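Melati Manurung has run the kitchen shop at Dondwood since January, and she keeps her own bottle behind the counter. "I fill it before I open up," she said. "Tea, mostly – the cap stays off till it cools."

The off-white finish has picked up specks and scuffs, more of them near the bottom. She has no plans to replace it. "Scratches don't bother me. A bad thread would."

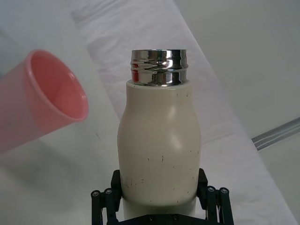 How does she clean it?

"Warm water and a long brush, then I leave it open overnight."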